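Prateleira de arame de dois andares para a bancada: vale a pena?

Fórum Casa e Arrumação > Cozinha e despensa

lbarros_40
Estou a tentar ganhar espaço numa bancada pequena e comprei uma prateleira de arame branca, com um andar a meia altura e outro em baixo.

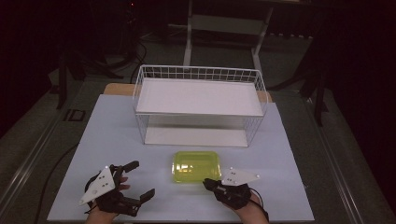
A ideia é guardar as caixas de plástico da comida no andar de baixo e deixar o de cima para o que se usa todos os dias. O meu problema é a altura. As caixas Wutow que tenho cá em casa entram com a tampa posta, mas fico com 5 cm de folga que não servem para nada. Alguém tem isto montado há mais tempo? E o andar de cima aguenta peso?
Lourenço Barros

tila_m
Tenho uma parecida desde janeiro. Aguenta bem pratos e taças. Não punha lá a batedeira.

Fajardo
Eu devolvi a minha. O arame risca a bancada se a arrastarmos e a base apanha migalhas nos cantos. Preferi uma gaveta funda, onde as caixas ficam de pé e as tampas ao lado.

tila_m
Mas a dele tem painel liso em baixo e em cima. Limpa-se com um pano. A que devolveste era só arame?

Fajardo
Era só arame, sim. Mesmo assim ocupa bancada, e ele queixa-se de falta de bancada.

lbarros_40
Gavetas fundas não tenho. A cozinha é alugada e não vou mexer nos móveis.

quintal_do_ze
Reparei na caixa amarelo-esverdeada à frente da prateleira. Se forem todas desse género, com cantos arredondados, eu guardava-as encaixadas umas nas outras e as tampas na vertical em cima. O rebordo segura-as. Cá em casa passei de 15 caixas espalhadas por dois armários para uma pilha só.

lbarros_40
Encaixadas só consigo as do mesmo tamanho. As outras são restos de conjuntos diferentes.

quintal_do_ze
Então dá as que não têm par. Foi o que fiz.

nela.r
Não concordo com guardar as tampas em cima. O rebordo é baixo e vê-se na parte de trás e nos lados curtos. Com tampas finas na vertical, ao tirar uma escorregam as outras. Eu deitava-as numa caixa sem tampa.

quintal_do_ze
As minhas não escorregam, mas tenho-as bem apertadas.

Vistanton
Quanto à folga, vê se a prateleira de cima encaixa noutra posição. Na minha, da Grorkau, dá para baixar um ponto. Se for fixa, põe as caixas baixas em baixo, duas a duas, e as altas no andar de cima.

lbarros_40
É fixa, já tentei. Experimentei agora pôr as baixas duas a duas e cabem quase 40 cm de caixas seguidas. As tampas ficaram deitadas em cima, como disse a nela.r. Falta arranjar sítio para o escorredor.

Fajardo
O escorredor também ocupa bancada.

tila_m
Pendura-o por cima do lava-loiça, se tiveres parede livre.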